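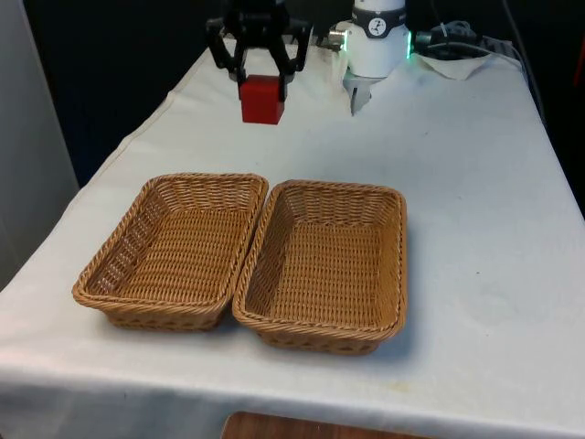 Page last changed: March 18, 2025

Open day at the Priturier building, Tastside

I have wanted to get inside the Priturier building for years. I used to walk past it on the way to the dentist as a child, and all you could see then was a row of high windows and a green door that was always shut. So when my sister sent me the leaflet for the open day I had written it on the calendar before I'd even read what was on. Baskets, as it happened! Baskets and boxes and trays and almost everything else people use for keeping things in, over two floors, with the makers and sellers there to talk to and a weaving bench where you could have a go yourself.

We took the number 19 bus from the station, which stops at the bottom of the hill. Going up is steeper than it looks on the map. There is parking behind the building, but it was full when we got there and people were being sent to the field by the school, 500 metres back down the road, so I was glad of the bus.

The green door is still there and it still sticks. Over it is the date, 1894, cut into the stone, and inside you come straight into a tiled passage with coat hooks all the way down one side. My sister wanted to stop and look at the tiles. I wanted to get on. We compromised by looking at the tiles on the way out, and they are worth it, particularly the ones by the stairs with the brown leaf border.

Ground floor

The big room on the ground floor was the busy one. Illora had the long wall, and they had gone in for height: shelves right up to the picture rail with log baskets, bread baskets, peg baskets, a cat bed (with a very real cat-shaped dent in it), and shopping baskets hung by their handles from a pole. I loved it. It was a bit like being in my gran's pantry, only ten times the size. The woman looking after the shelves let us take down anything we liked, and she had a good answer to every question I could think of, including the one about how you get dust out of a tight weave. A dry paintbrush, she said, the cheap sort, and always work along the strands. I have since done all of mine and she is quite right.

At the far end was the weaving bench. You could make a small round mat in half an hour if you were patient, and I was second in the queue. I can report that mine isn't round. The first few rows are the hard part, when nothing holds anything else in place and the whole lot wants to spring open like an umbrella. After that your hands start to get it, over and under, over and under, and I was so pleased with myself by row ten that I missed an "under" and had to go back. My sister's came out much better than mine and she has mentioned it since.

Upstairs

Upstairs was quieter, and this is where I ended up spending most of the visit. The rooms are smaller up there and each one had been given over to a single kind of thing. There was a room for trays, a room for lidded boxes, and a room of very old fishing creels that smelled wonderful, of tar and dust and something like tea.

And then there was the room for what Kirsten Sandhu calls "plain baskets". She was showing people round the upper floor, and she has strong feelings about plain baskets. No handles, no lids, no lining, nothing painted on. Her view is that a handle or a lid will hide a lot of poor work, and that if you want to know whether a basket is any good you should look at a simple one with four sides and a floor.

A pair of them had been put out on a table with a white cloth over it, and I must have gone back to that table three times. They were rectangular, low, a sort of honey-tan colour, and set so close together that the rims were all but touching. I'd never have stopped to look at them in a shop. I have two not very different ones at home with the post in. But with Kirsten talking, and with a white cloth underneath them, you could see everything: the sides sloping in towards the floor, the corners turned so that the weave carries on round instead of bunching up, the thick rim running all the way round the top.
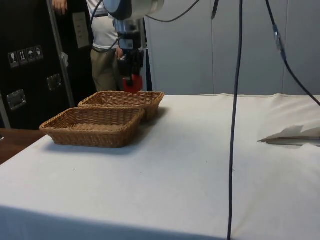
Two plain baskets, nothing in them, on the white cloth upstairs.

Kirsten's way of looking at a basket goes like this, and I wrote it down on the back of the leaflet so I could pass it on.

Start with the floor. Look straight down into it. You want the crossing pattern to be even from one end to the other, and you want it flat, so that whatever you put in won't rock about. The pair on the table had lovely flat floors. I checked mine when I got home and one of them has a definite hump.

Then the corners. Run a finger down the inside and feel for ends poking out. On a good one there won't be any to catch a sleeve or a jumper. (I thought of the poor cardigan I lost to a laundry basket some years ago.)

Then the rim, and she was very firm about the rim. It is what you grab, and what takes the knock when the basket is pulled off a shelf, so it ought to be the strongest part. You hold it at the middle of the long side and give it a gentle squeeze. It should push back at you.

Last of all, hold it up to the window. Every weave lets some light through and that's no fault, but you are looking for gaps that suddenly get wider. Somebody asked whether small gaps meant a basket was badly made, and she said she'd be more worried about her bread if there weren't any.

I liked that she didn't try to sell us anything. There was nothing for sale upstairs at all, only a card on the door with the opening times for the rest of the year.

A word about the light up there. The windows face north, and the walls and floor of the corridor are fairly dark, so anything on a white cloth stands out beautifully. The baskets had soft grey shadows beside them and the colour looked much warmer than it does under a kitchen bulb. If you are thinking of buying something woven to go with a particular shelf or cupboard, do take it near a window first. I brought home a bread basket from the ground floor that I would have sworn was golden and is, in my kitchen, beige.

The cloth had obviously seen some use, with a few creases and a little yellowish mark near the front, and I warmed to the whole room because of it. I can't be doing with displays where you daren't breathe. It was very much a table you could lean over and get your nose close to things. 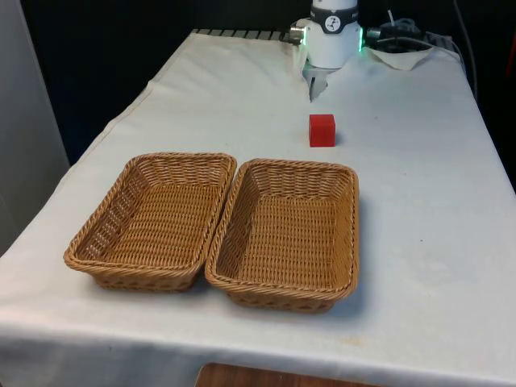 Side by side again, with the red cube behind. The thick rims show up well from this side.

My sister, who is the practical one, was already working out what two baskets like that would hold. We decided one would take cutlery for a summer lunch and the other napkins and the salt and so on. Or flannels. Or seed packets standing on end, which is what I want mine for, because at the moment they live in a shoe box and the sweet peas always work their way to the bottom. We had quite a long talk about this on the landing and two strangers joined in. One of them keeps her phone chargers in a basket by the front door and swears it has changed her mornings.

Something to eat

Dramani were doing the food, in the old packing room across the yard. Go early! We left it late and there was only the leek soup left, and cheese scones, but both were very good and the scones were the size of a fist. They bring the scones round in baskets, of course, with a checked cloth, and I turned one round to look at the rim and my sister told me to stop it. Tea comes in proper pots. You sit at long benches, so you do end up talking to people, and I had a very nice chat with a man who had come to see the fishing creels and had stayed the whole day.

Getting round

There is a lift at the back of the ground floor, past the weaving bench, but it is small and it isn't signed very well, so ask. The stairs have a good handrail on both sides. Toilets are off the tiled passage. Children seemed to be having a fine time, mostly at the bench, where there was a lower table with thicker strands for smaller hands. We were there six hours and I could have used another one for the box room, which I only really saw through the door.

Entry was free, with a tin by the door. The mats cost a little for the materials and you pay when you finish, so there is nothing to lose if you give up.

They are opening again in August and I've been told there'll be chair seats as well, which I know nothing about and am already looking forward to. My own mat is under the teapot as I write this. It wobbles a bit, but the teapot seems happy enough, and I mean to have another try at a round one in the summer.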